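Can you win a wrestling match without scoring more points than the other guy?

My nephew wrestled at the Drudthorpe open in January and lost a freestyle bout that finished 4-4. Everyone in the bleachers nodded as if this made sense. I drove home and did not ask, for reasons of pride. So how does a tie have a loser?

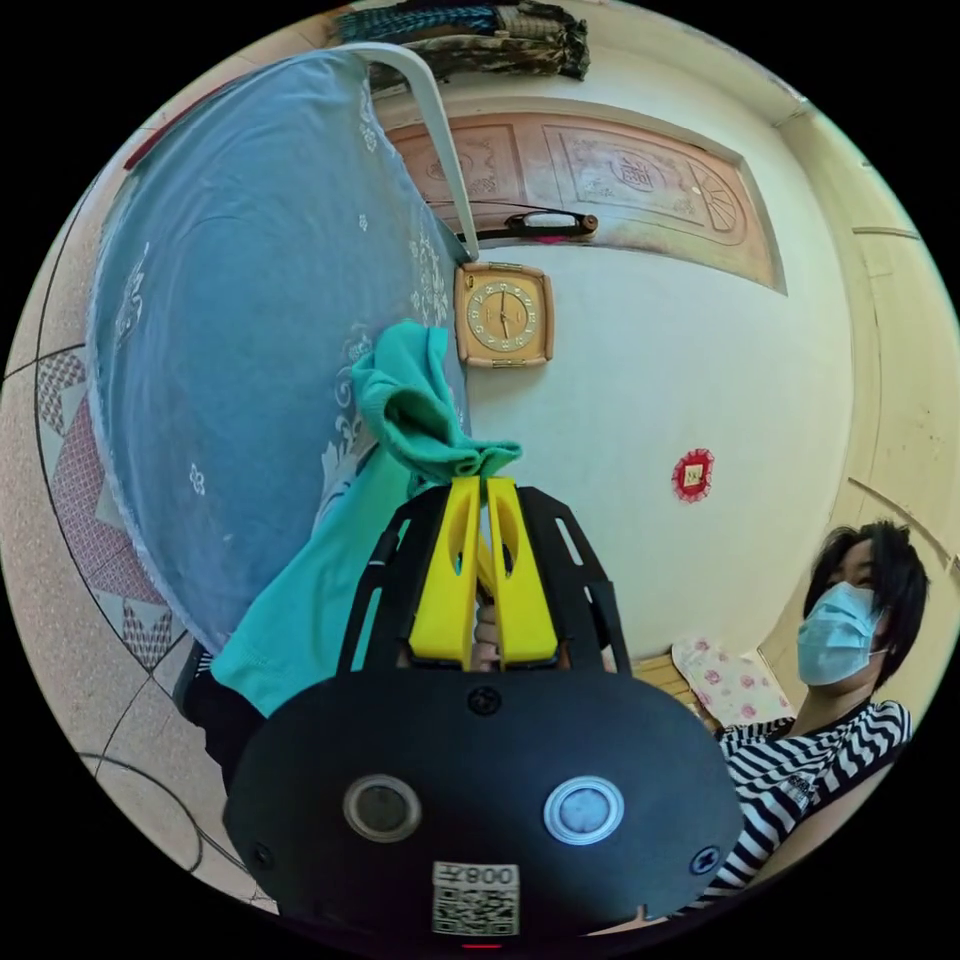
Arvo Lindqvist
Freestyle has no overtime, so a level score goes to criteria. First they look at who had the highest-value move. If one kid got his points from a single four-point throw and the other from two takedowns, the thrower wins. If that's equal, fewer cautions wins. If that's equal too, whoever scored last. Your nephew presumably got thrown once and was tidy the rest of the time – a sad way to lose, and very common.

Jarnis
should of gone for the pin

Kurian
Arvo has it. I'd add that folkstyle, the one they do in high school, does go to overtime, so half the parents at a spring tournament are working from the wrong rulebook and shouting it. Look at the scoreboard near the end. On most of them the score of whoever is ahead on criteria gets underlined. I sat through 18 bouts before I noticed the line, and I'd been blaming a faulty screen.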